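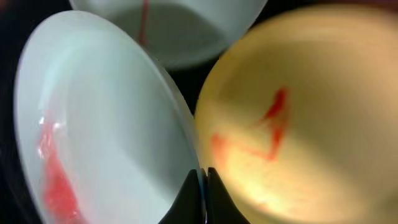
Dishwashing is the first job most new kitchen workers are given, and it is often taught badly. A worker who starts with the wrong load, or in water that has gone gray, will end up washing the same pieces again. Sorting comes first. Shallow ceramic bowls look easy because the sides are low and smooth, but a bright red smear on the inside of a pale bowl shows how far a little food can spread over the glaze. Bowls like these go in a separate stack from plates and cups -- scraped, then rinsed, then washed.

## Chapter 5: Washing and Stacking

This chapter follows one evening's dishes at Follomholm, a small dining hall where Charmaine Modise trains the kitchen staff. Her crew works with 2 sinks and a drying rack. The first sink holds hot water and soap, and the second holds clean rinse water. Both are changed when the water turns cloudy, or after 15 minutes of steady work.

By the end of the chapter you should be able to:

- sort a mixed load before it reaches the sink
- choose between a cloth, a brush and a scraper
- remove dried sauce from glazed ceramic without scratching it
- stack bowls so that air can reach the inside

Read Section 5.1 before you start the practice work. You will need a soft brush, a plastic scraper and two clean towels.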